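Progress report to the Pearce Fund: the Wurkthorpe parish records seminar
2024-10-12

Hi Denise,

You asked for something short and readable this time, so I'm going to write it the way I'd tell it to you over coffee. The formal budget sheet is coming from Sheila Lambert in the department office, and she has promised me it adds up.

First, the big news. The graduate seminar is full! We planned for a small group and ended up with 20 students, a mix of master's and doctoral, and a few of them aren't even medievalists (we have a very keen person from classics who reads court hands better than I do). Floor Van Dijk is teaching it with me, and she has taken over the Latin half of each meeting, to everyone's relief, mine included.

As you'll remember, the grant pays for work on the Wurkthorpe churchwardens' accounts, the ones that were bound up in the wrong order sometime in the eighteenth century and then pretty much ignored. The plan was to get the rolls and loose sheets transcribed, sort out the order, and have the students write papers from them. We have 44 items on the list. As of this week 29 have a full first transcription, and Sandra Cropper has checked most of those against the originals. That's ahead of where I told you we'd be, so please enjoy it, I don't expect to say that again.

The sorting has been harder. We were going by the names of the wardens, which sounded sensible in the proposal, but two families in the parish kept reusing the same first names for generations and we had one John serving as warden for what would have been ninety years. Floor suggested going by the price of candle wax instead. The wardens bought wax every year and wrote down what they paid per pound, and when you line the prices up with the feast days a lot of sheets drop into place. There is still a stubborn batch from the 1460s that fits nowhere. Kieran Yeoman has those on his desk now and is working through the ink and the handwriting.

Papers are coming along too. The one I'm most excited about is on the church ale, and who did the brewing for it. The accounts name women as sellers again and again, even in years when the list of parish officers is all men, and the student writing it has found the same women turning up in the manor court for selling short measures. Another is on bell repairs (much more gripping than it sounds, there was a lawsuit). We also have a good one started on strangers who were given alms, though it may need to shrink to a couple of decades.

We'd like to put on a one-day conference in December so the students can present all this to people outside the room. I have four outside readers willing to comment on papers, and the Clundard Room is being held for us. Lunch isn't settled. I'd like to move what's left of the travel line over to cover it, if you're okay with that, and Sheila says she needs your yes in writing.

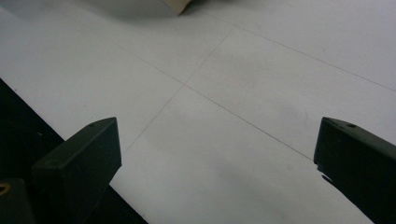

On the publishing side, the Drara series has agreed to look at a volume of the best papers along with an edition of the accounts. It's a look and no more for now, and they want a sample chapter and a clear statement of our editing rules before they'll talk about dates. Floor and I disagree about whether to expand the abbreviations silently. We'll settle that before the sample goes out.

Things that slipped: the online index. I said it would be up by now and it isn't. The place names are done, the personal names are a mess (see John, above), and I'd rather hold it back than put up something people will cite and then curse us for. Sandra will start on it once the checking is finished.

What I need from you is the yes on the travel money, and a word on whether anyone from the Fund wants a seat at the conference. Come yourself if you can, the bell paper is worth the drive.

Thanks as ever, and say hello to everyone there.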